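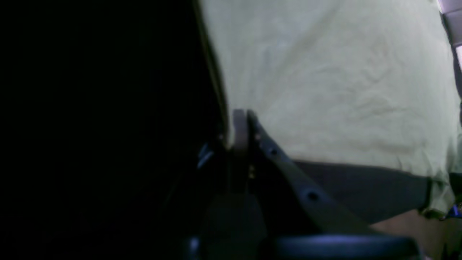 Third time seeing Cluvgate and the first time I've seen them in a room with a proper stage. The other two were a pub back room and a record shop, where the drummer had to play one drum and a tambourine. I bought my ticket for the Naidoo in the spring, the show got moved twice, and then it went ahead with 74 people let in and everybody in a chair. I was fine with the chairs. I'm at the age where I look for one anyway.

Doors were early and I drove over with Ayanda Du Plessis, who had the spare ticket. Parking behind the Naidoo is free after six but the lot was already full, so we left the car up by the library and walked down. They brought drinks to the tables, which I would like every venue to keep doing. Prices were up a little from last year.

The opener was Thắng Giáp, playing solo with an electric guitar and a small amp. I knew one song of his going in. He played seven, mostly slow, and he tuned between nearly all of them and talked while he tuned. The fourth one was a long thing in an open tuning that kept coming back to the same low note, and it was the best part of his set. The vocals were too quiet from where we sat. Ayanda went to the bar and said they were clearer back there, so it may have been our table.

Changeover took longer than it should have. There was a problem with one of the monitors and we listened to the same hum for ten minutes. 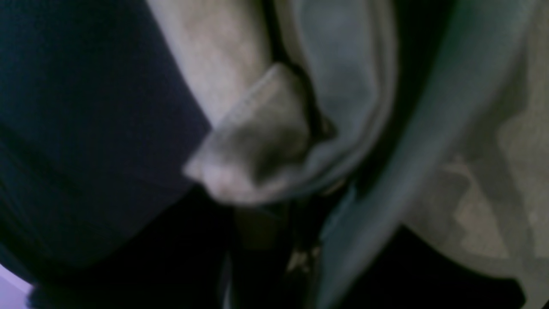
Navy and khaki, close up.

Cluvgate came on and went straight into "Vuverov," which they usually save for the end. I thought that was a mistake for the first minute and then changed my mind. It got the loud part in early and the room settled down after it. Kagiso Mtshali has a new bass sound, a lot more grit in it, and it fills the space where the keyboards used to be. Keabetswe Mathebula sang most of the set sitting on the edge of the drum riser. Her voice is lower than on the record and I prefer it that way.

They played 17 songs, and 4 of those were new. Of the new ones I liked the waltz best. She didn't give a title for it. Another one was fast and sounded unfinished, with an ending that three of them hit and one of them didn't. They laughed and moved on.

The middle of the set dragged some. Three mid-tempo songs in a row, all in what sounded like the same key, and I could hear people talking behind us. Wian Lekota's guitar solo in the last of the three woke things up again. He plays less than he did two years ago and picks better spots.

No encore, because of the curfew. They said so from the stage and played one more song without leaving. Shirts were $10 at the door - I got the gray one in a large and should have gotten a medium.

We were back at the car before ten. They have another date in November, a smaller place and farther to drive, and I haven't decided on it. If the waltz is on the new record I'll buy the record either way.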